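Hauser to open office equipment reuse centre in Vandmont

Apr 10, 2022

Hauser has confirmed that its new reuse centre for office equipment will open in Vandmont in October. The centre will take in unwanted keyboards, screens and telephones from local businesses and pass them on to schools and charities. It will occupy 700 square metres of the former Cokau warehouse.

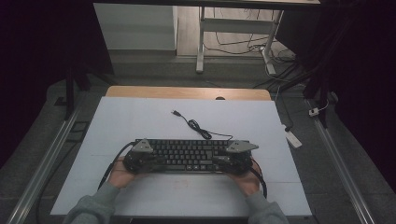
A trial scheme held last year drew 107 businesses, of which 89 have agreed to continue as regular donors. Collections will be free of charge within the town boundary. Firms outside Vandmont will be asked to deliver items themselves.

Applications from schools and charities will be accepted from the opening date. Further details will be published by Hauser in due course.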